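About Irnimon

We make bags and sleeves for the things people carry to work, to college and on the train home. Laptop sleeves came first, then tablet covers, then a rucksack we're still rather proud of, and these days there are 47 products in the range. All of them are drawn up, cut and tested by our own team, and we love doing it!

How we started

Irnimon began in 2000 in two rooms over a bicycle shop in Brendale. Laptops were heavy then, and most of the cases sold for them were heavier still – great padded boxes with a shoulder strap that slid off every few steps. We wanted something you could slip inside the bag you already had. The first sleeve had one pocket, one zip and far too much glue in it (we've kept it, and it still smells), but people bought it, and then they wrote to us with ideas for the next one. We've been answering those letters ever since.

By the time tablets came along we had outgrown the two rooms and moved to Mottram, where we have a proper cutting table, a long row of sewing machines and a stockroom with a door that shuts.
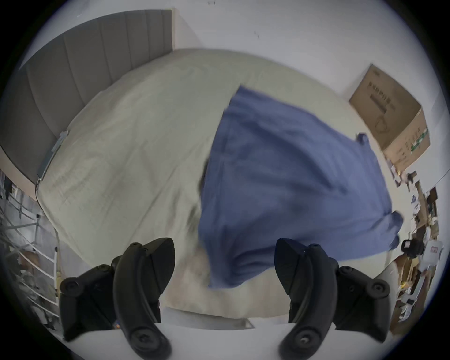 A customer in Seldale wrote that her sleeve had been through three laptops and a house move, and could we please never change the zip? We haven't changed the zip. We have changed the lining twice, both times after letters like hers, and the newer one is softer and picks up much less fluff.

How we make things

Every new design starts as a paper pattern and then a rough sample in whatever cloth is left over. Someone on the team carries it about for a month, on buses and in the rain and under café tables, and comes back with a list of grumbles. Then we make another. The Brendale rucksack went through 7 samples before we were happy with the side pocket, which now takes a full-sized water bottle and lets go of it again when you pull!

We buy our padding in sheets and cut it ourselves so the corners can be doubled up. Corners are where dropped laptops land, so that's where the extra thickness goes. The outer cloth is woven polyester on most of the range and waxed cotton on the Mottram satchel, and offcuts go into cable pouches, so the colours of those depend on the week.
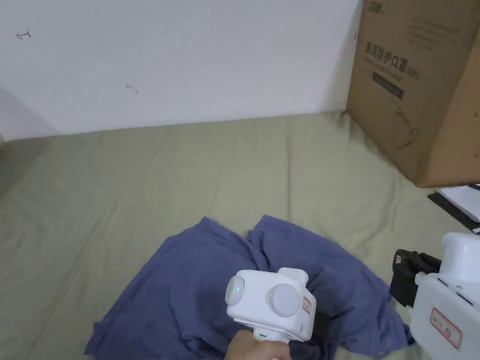
Do you repair older bags?
We do, back to the very first ones. Send a note with the name of the bag and what has gone wrong with it, and we'll tell you the cost before you post anything. Zip pulls and strap clips are free.

Where to find us

The workshop and the shop share a building in Mottram, and there are 4 smaller shops that stock most of the range. Bring your laptop or tablet along and try it in a few sleeves before you choose. The kettle is usually on, and if the cutting table is running you're welcome to watch for a bit. We close for two weeks in September to service the machines, and orders placed then go out as soon as we're back.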